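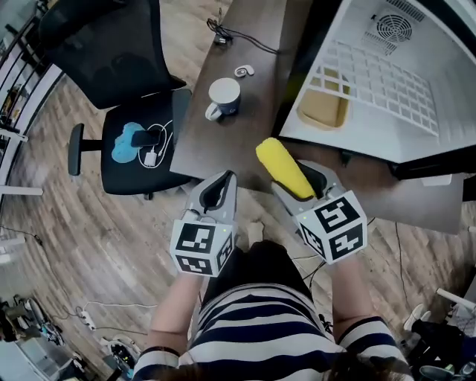

Figure 7.1 Small belongings on a desk and on the chair beside it.

Chapter 7
The Desk and the Space Around It

Aims of the chapter

On completing this chapter, the student should be able to:
sort the contents of a desk into working items, personal items and items that belong elsewhere;
explain why a chair should be kept free of stored objects;
prepare a short tidying schedule for a shared office;
record the position of small appliances and their leads on a floor plan.

Key terms: resting place, home place, clear surface, trailing lead, end-of-day round

7.1 Introduction

Chapter 6 dealt with storerooms, where each shelf has one use and is labelled accordingly. A desk is harder to manage. It serves for work, for drinks and for whatever its user happens to be carrying, and the same surface may change its use several times in a morning.

In this book the spot where an object is put down for the time being is called its resting place. The spot to which it should return is its home place. The mug in Figure 7.1 has a resting place on the desk, as has the earbud lying near it. The telephone has been set on a cushion on the seat of the chair, with its charging cable alongside. Students should note that a seat is never a home place. Objects left on it must be moved before anyone can sit down, and they are usually moved to the nearest free surface, which is the desk.

Cables call for separate treatment. A lead lying across a desk should be traced to both ends before it is coiled or put away. Leads with no known use are to be placed in a marked box and kept until January, when the yearly check described in Chapter 11 is carried out.

7.2 Looking beyond the desk 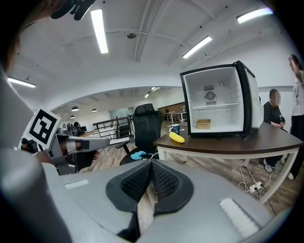

Reading time for this section: 4 minutes

The user of a desk sees the desk. The person responsible for the office must see the floor, the walkways and the furniture as well. In an open office such as this one, with a railing on one side and a glass partition further back, a chair may come to stand in the middle of the floor, away from any table. Its home place should be shown on the plan like that of any other piece of furniture. A bin should also be shown – the one next to the railing is small and easily left out.

A small fridge on a table needs room for its door to swing fully open. The space should be measured with the door open and drawn on the plan as a dotted line. No mug, tray or paper should be given a home place inside that line.

7.3 The Fasdale survey

The main case study in this chapter is the Fasdale survey, prepared by Yupin Klinhom for the Zirside office. The survey covered 48 desks and listed 469 objects found on them at the close of one working day. Of these, 196 had no agreed home place. The full list is given at the end of the chapter, together with the floor plan on which Exercises 3 to 6 are based.

Before reading the case study, students should draw a plan of one desk they use regularly and mark on it every object present. The plan will be needed again in Section 7.5.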